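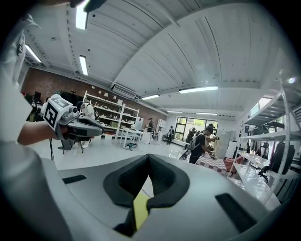 Hand-held gripper with marker cube, left side.

Dravano History Group
Minutes of the April meeting, Saturday, 10:00 a.m.

Quorum was met at 10:05. The minutes of the previous meeting were approved with one correction: in item 4, "extortion ledger" should read "loan ledger."

1. Pletel waterfront court files

The transcription team reported that 176 of the 226 folders in the Pletel waterfront racketeering series have been read and indexed. The other 50 are still in their original order. Of the folders read, 55 contain witness statements that do not appear in the printed trial record. Most of these concern cargo theft and the sale of hiring slots on the piers.

Two date conflicts were noted. The arrest sheet for the Bundgaard warehouse raid gives a time of 11:40 p.m., while the property receipt gives 9:15 p.m. on the same day. Both times are to be entered in the index with a cross-reference. No preferred reading will be marked until the precinct log has been checked.

Decision: alias spellings will be entered exactly as they appear in the source. A standard form goes in a separate column.

2. Index of aliases

The draft index now holds 1000 entries. Duplicate entries remain a problem where one nickname was used by several men in different crews. It was agreed that an alias alone is not enough to link two records. A link needs a matching address, a matching fingerprint class, or a co-defendant in common.

A proposal to add a "rank" column was discussed and not adopted. Police reports in the series use "boss," "captain" and "lieutenant" loosely, and two reports on the same man often disagree. Rank terms will be kept in the notes field, in quotation marks, with the source cited.
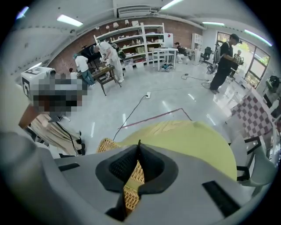 3. Rikon numbers operation

The map of collection points is complete for the north side of Rikon. South side points depend on a set of betting slips held in a private collection. Access has been requested in writing and no reply has been received.

The draft article states that the Rikon bank paid a fixed weekly share to the Pletel group. Members asked for the basis of this claim. It rests on one informant report, unsigned. The sentence will be changed to "one informant reported," and the report will be quoted in full in the notes.

4. Copying and storage

Folders with rusted fasteners are to be set aside before scanning. Scans will be saved at the present resolution. File names will use series, folder and sheet number, in that order.

5. Actions

Check precinct log for the Bundgaard raid. Open.
Send second request for the Rikon betting slips. Open.
Merge confirmed duplicates in the alias index. In progress.
Circulate revised article text before the next meeting. Open.

The meeting closed at 11:50 a.m.

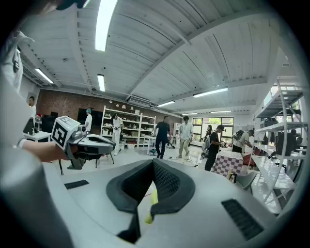

Gripper finger with black padded rim; a second hand-held gripper at left.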